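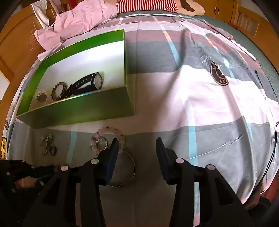
Cinzia Monti asked after our first talk why we had started with jewelry when a block of foam would have been easier to pick up. Her point was fair, and we have kept it in mind while writing this report. The short answer is that the project goal was small household items, and thin metal is where our first fingers failed.

Project: Grodudex hand-held gripper, second version
Report date: September 19, 2022

1. Aim

We wanted a two-finger gripper that a person can hold and close by hand, so that grasps can be tried before any arm is built. The first version was finished in April at the Pramdale shared workshop. It could hold a marker pen but lost anything flat. The second version had to pick up a bangle, a beaded bracelet and a wristwatch from a soft surface.

2. Build

The body and fingers are black, with a dark-blue pad on the inside of each finger. There are four round pink markers on top, two on each side, used for tracking position. The linkage was redrawn twice. In the first drawing the fingers met at the tips only, and the pads touched nothing when closed. Cattaneo lent us the small drill press, and the holes came out much straighter than the ones we made by hand in April.

The cable was a problem. We had it leaving from the bottom, where it caught on the user's sleeve. Moving the exit took one evening and a new back plate.

3. Test method

Tests were done at home on a bed with a plaid duvet. A hard table is easier, but the fingers cannot press down into it. Some pieces lay directly on the duvet and others in a green box lid with a white floor. Each piece was tried 10 times. A try counted if the piece stayed up for 8 seconds.

4. Results

The bangle was held in 4 tries out of 10. Most misses came when one finger went over the metal and the other went under it. The watch was better, provided we took it by the strap. Beaded bracelets sagged between the fingers but mostly stayed in. In total we logged 51 tries, including one extra on the bangle that we left out of the score.

5. Remaining work

The pads need a softer face. We have a sheet of Zilent foam to try next, cut to the same outline so the screws do not have to move. The lid tests should be repeated with the lid fixed down.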